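14th June

I came to the lab before eight and the corridor was still dark. Shewit Tefera was there already, with her coat on, restarting the recording computer. It had filled its disk during the night with the copies from yesterday, so we lost the first hour to moving files. I drank two coffees and wrote the labels for the morning.

We are now at 34 episodes for the table setting task, and the plan says 50 before we may go to the next one. For the whole Lirkine set we must reach 3,000, and when I look at this number I prefer to look at something else. In May I believed we would do it before the summer. Now I think Danladi will have to do a part of it in Sistville, on their second arm, if they can agree with us about the camera settings. I have written to them again. They answer kindly but slowly.

The morning went badly. I was the operator and my hand was tired from yesterday, and one can see this in the data: the arm goes towards the object, stops, corrects, stops again. Shewit says that these episodes are also useful, as the model must learn how to come back from a small error. I am not so sure. If I hesitate in every episode, then the model will learn to hesitate. We discussed it for a long time and in the end we made a new label, "slow approach", so that somebody can take them out later. I marked 16 of them myself and I was a little ashamed.

After lunch it was better. We changed places, and I arranged the table while she drove the arm. It is a work I like. Between two episodes I must move everything a little, and it must not become a habit, but of course it becomes one. I noticed that I always turned the tray in the same direction. So I wrote some angles on small papers and now I draw one from a cup before each episode. The cup stays on my desk, out of view.

The thing that still troubles me is the cutlery. A fork on a shiny tray gives reflections in the wrist camera, and when the lamp near the window is on it is worse. We tried without this lamp and then the dark red of the tray became almost brown on the screen. We put it on again. The people at Plerberg, who will train the model, have told us not to make the light too nice, and I suppose they are right, but they do not have to look at the pictures all day.

I saved one view from the wrist camera from the afternoon.
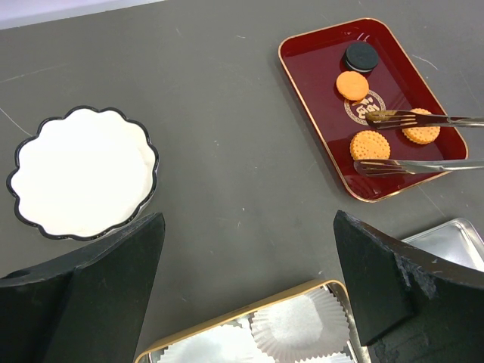 Biscuits, fork and knife on the red tray, the white dish still empty.

The right finger looks quite worn in it, along the inner edge. I had not paid attention to this before. I must ask whether we have a spare pair, and whether we should change both fingers now or wait until the 50 are finished, so that the whole task is recorded with the same ones. Shewit would wait. I would also wait, I think, but I will put a note in the log.

I walked home by the canal. Tomorrow I must bring my own mouse, and answer the letter about the flat.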